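Delldale Adult Literacy Project
Progress report to the Furnholm Fund
Thursday, June 13, 2024

Enrollment stands at 409 learners, up from 166 when the grant began. Most of the growth came from the evening groups at the Ukar Street site. Morning groups in Fang are still half full, and we plan to move one of them to Saturdays.

Tutors delivered 1,291 hours of teaching against a target of 830. The extra hours were covered by our own reserves, so we are not asking for more money this year.

Two items are behind schedule. The large-print workbooks are still at the printer, and the bus pass scheme has not started. We expect both to be in place by September.

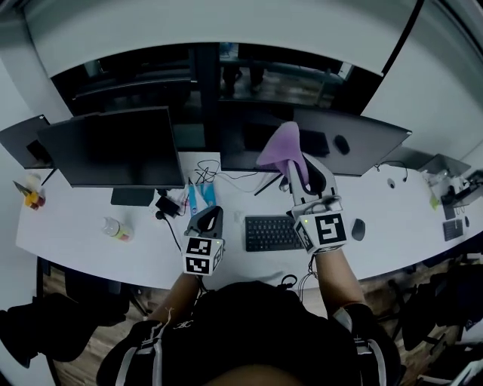
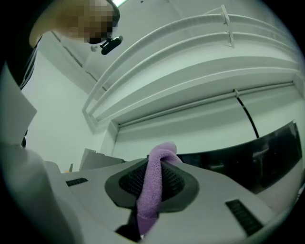 Spending on rent and materials is within budget. Travel is slightly over, mainly from tutors driving between Delldale and Fang. We would like to move the unspent printing money to cover it and need your approval in writing before the next payment.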